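Home Talks Handouts Past Seasons Contact

Speaker notes: Getting the Neighbors to Sing
Iolanda Honorato, for the Furnival evening

Start slowly, let people sit down. Thank Bradley Hartley for the chairs and for the long drive over. Mention that I was terrified of singing in front of anyone until I was well into my forties, and that I still hum into my coat collar at weddings.

So, the Clokano street choir. We began in March with 11 people in my front room and one very patient upright piano that hadn't been tuned in years (pause here, people usually laugh, and if they don't, just carry on). I had put 300 flyers through doors. I'd pictured a line down the block! What I got was my sister, her dentist, a few folks from the Sturar end of the street and a man who thought it was a meeting about parking. He stayed, bless him, and he's now one of our steadiest basses.

Talk about the first evening. I had chosen a piece in four parts, with Latin in it, and by the second page we were all lost and a bit embarrassed. We put it away and sang a round instead, the kind you learn at summer camp, and we sang it for almost 2 hours with a break for cake. People were pink in the face and didn't want to go home.

Play the short clip of the round now. If the sound doesn't work, sing the first line myself and have the left side of the room come in after me. Do not apologize for my voice. Bradley will wave if the back row can't hear.

Next, how we teach a song without sheet music. I sing a line, they sing it back, and we do that until it feels like something they've always known. Then the next line. I used to hurry this part, and the altos would go quiet on me, and it took me most of a season to understand that they were still busy learning line one while I was off on line three. Now I wait, and I drink some water, and I let them chat a little. 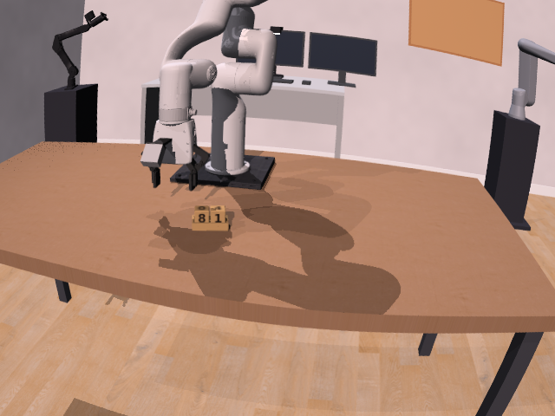
Do people need to be able to read music to join?
Most of our singers can't read a note, and they learn everything by ear, one line at a time.

Go on to the Jedance hall, where we moved once my front room got silly. Wonderful echo, dreadful heating. Tell the story of the evening the lights went out during the lullaby and we just kept going in the dark, and how I could hear every single person breathing in before the last verse. I get a bit choked up at this point, so have the tissue in my left pocket.

Then the practical things, for anyone thinking of starting a choir of their own. Pick the same evening every week and keep to it even when only 3 of you turn up. Learn names early. Keep the songs short and end on one they already love, so they're singing it on the walk home.

If there's time, teach the room the round. Sopranos by the window, everyone else wherever they're comfortable. Bring the pitch pipe, it's in the blue bag with the spare glasses.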